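Changes to Shared Tool and Kitchen Lending, Effective April

The Boström Community Library has operated a household lending collection alongside its books for eight years. What began as a single shelf of cake pans and a sewing machine has grown to 300 items, and the collection now accounts for a considerable share of the traffic at the lower desk. Members borrow pasta rollers, pressure canners, hand planes, carpet cleaners, and folding tables, and most of these objects come back in the condition in which they left. The changes described in this item are intended to keep the collection in good order and to shorten the waiting lists for the items in greatest demand.

Loan periods

Beginning in April, the standard loan period for household items will be two weeks. The previous period of three weeks was set when the collection was small and few items had waiting lists. A review of circulation records by Märta Fagerlund, head of lending services, found that most kitchen equipment was used within the first few days of a loan and then kept at home until the due date. Members may renew an item once if no other member has requested it. Renewals may be made at the desk, by telephone, or through a member's account.

Canning equipment is an exception. Pressure canners and large preserving kettles will be lent for one week from midsummer through the end of the apple season, and they may not be renewed during that time. Members who preserve in several batches are encouraged to reserve separate weeks well ahead of the season.

Wooden kitchen items

The library receives more questions about the care of wood than about any other material in the collection. Cutting boards, rolling pins, dough troughs, and salad bowls all suffer from the same few mistakes, chief among them the dishwasher. Long exposure to hot water and steam opens the joints between planks, and a board that has cupped will rock on the counter and cannot be used safely with a knife. The lending desk withdrew five boards from circulation last year for this reason.

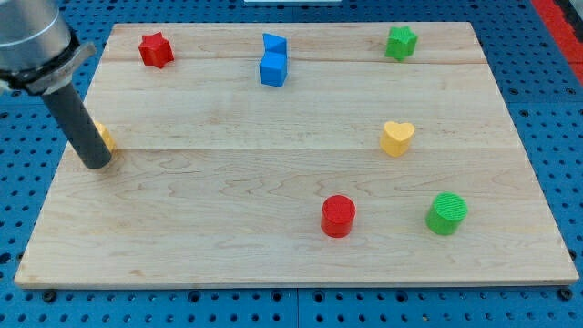

A maple board, with two faint seams where the planks are joined.

Members are asked to wash wooden items by hand with warm water and a small amount of dish soap, to wipe both faces, and to stand them on edge until dry. Drying a board flat on the counter leaves one side damp for longer than the other, and the wood moves accordingly. Boards should not be left to soak in the sink, placed on a radiator, or dried in the oven.

Oiling will continue to be done by library staff. Please do not oil a borrowed item at home, even with a product sold for the purpose. Olive oil and other cooking oils can turn sticky and sour over time, and some finishes contain nut oils that may present a difficulty for members with allergies. The staff use food-grade mineral oil only, applied to both faces and to the edges, and the item is rested overnight before it returns to the shelf. If a board feels rough or looks pale and dry when you collect it, mention this at the desk and it will be set aside for treatment.

Stains from beets, berries, and turmeric are ordinary wear and will not be charged to the borrower. Coarse salt rubbed over the stain with half a lemon will lift much of the color. Deep cuts, scorch marks, and splits should be reported when the item is returned so that it can be assessed before the next loan. Boards used for raw meat should be washed promptly after use, and members who expect to prepare a large quantity of meat may prefer one of the plastic boards, which can go through a dishwasher.

Edge tools

Hand planes, chisels, and drawknives are lent to members who have completed the short introduction given by Valter Løken in the lower workshop. The introduction takes 40 minutes and covers safe carrying, blade adjustment, and how to tell when an edge needs attention. It need be taken only once. Members who completed it under the earlier arrangement do not need to repeat it, provided that their card carries the workshop mark.

Sharpening at home is permitted for kitchen knives but not for plane irons or chisels. Several irons came back last autumn with bevels ground well away from their original angle — in two cases past repair — and replacements for the older planes are difficult to obtain. A dull iron may be exchanged at the desk at any time during a loan, without charge and without an appointment.

Fees and damage

There will be no fee for borrowing household items. The late charge remains as it was and will continue to be capped at the value of the item. Parts lost in the ordinary way, such as a gasket or a cookie cutter from a set, are replaced from the lending budget if the loss is reported on return. The library asks only that members do report it. Incomplete sets cause real inconvenience to the next borrower, who may not discover the missing piece until the dough is already rolled.

Questions concerning a charge should be addressed in writing to Embla Engebretsen at the lower desk. A reply will normally be sent within five working days.

Donations to the collection

The library is grateful for the many offers it receives. At present the collection is in need of the following: preserving kettles with lids, working kitchen scales, bar clamps, and a second tile cutter. The collection cannot accept electric blankets, child car seats, ladders, or any appliance with a damaged cord. Wooden kitchen items are welcome if they are free of cracks and have not been treated with varnish. Donations may be brought to the lower entrance during desk hours. Large items should be arranged in advance with Nanami Takagi, who will need the approximate dimensions and the age of the item, if known.

Items the library does not keep are passed on to the spring exchange table. Donors who would prefer to have an item returned to them should say so when it is handed in, and a note will be attached to it.

Printed copies of the revised lending rules will be available at both desks before the changes take effect. A large-print version may be requested from any member of staff.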